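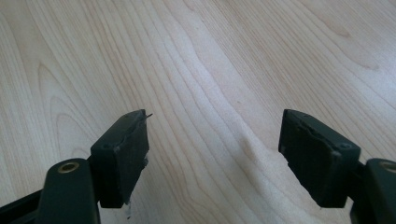
Cadi Morgan would not sign for the second batch of grippers until somebody put the wear parts on the quote. She had priced the first batch on the hardware alone, she told me, and by March she was buying finger pads out of the office supplies budget.

The Heltis price list makes it easy to do. A hand-held gripper is $1,518, and the page stops there. Pads are listed separately, under accessories, next to the carrying case. Black plastic pads spend their working lives being pinched against things. Edges chip, faces scuff, and the brochure shows them brand new.

I asked Heltis how long a set should last. The answer was "it depends on the task," which is fair, and no help to anyone filling in a spreadsheet. Morgan now budgets roughly 3,000 grasps a set. Tsion Ayele, who buys for Skadeck, thinks that's generous - his crews swap them sooner, and he adds $297 per unit per quarter for pads, screws and bushings.

Fendach will sell you a service plan instead. Read it twice. It covers the arms and the electronics, and leaves out "surfaces subject to contact." On a gripper, I'd like to know what else they expected to break.

Ayele's advice is to get the price of spares in writing before you talk about a discount on the tool. Morgan got hers on a Saturday, by email, after asking four times.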